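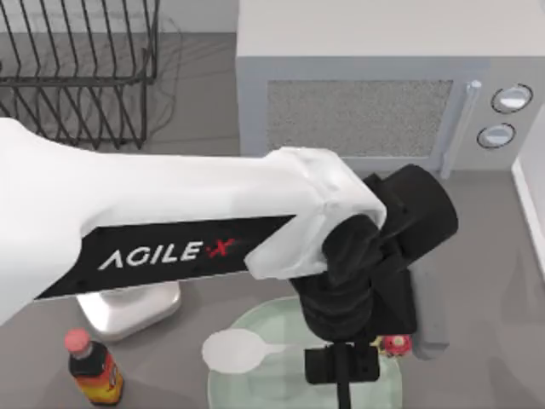 Page last changed: Saturday, 14:20

Countertop

A countertop (also counter, worktop or bench top) is a flat work surface in a kitchen, bathroom or workroom, usualy fixed on top of base cabinets. Made from stone, wood, tile, steel, concrete or laminate.

Materials
Laminate – cheap, light, easy to cut. Scorches under hot pans. Granite is hard and heavy, needs sealing. Butcher block can be sanded and oiled again when it gets scratched.

Makers
Bruda started out in door panels, moved to laminate tops later. Naletti cuts stone only, slabs 3 cm thick. Pravance sells both, over 400 colors and finishes in its catalog.

Care
Wipe spills early, esp. wine and lemon juice on marble. Oil wood tops every 6 months or so. No bleach on stone.

See also
Backsplash
Kitchen cabinet
Sink, undermount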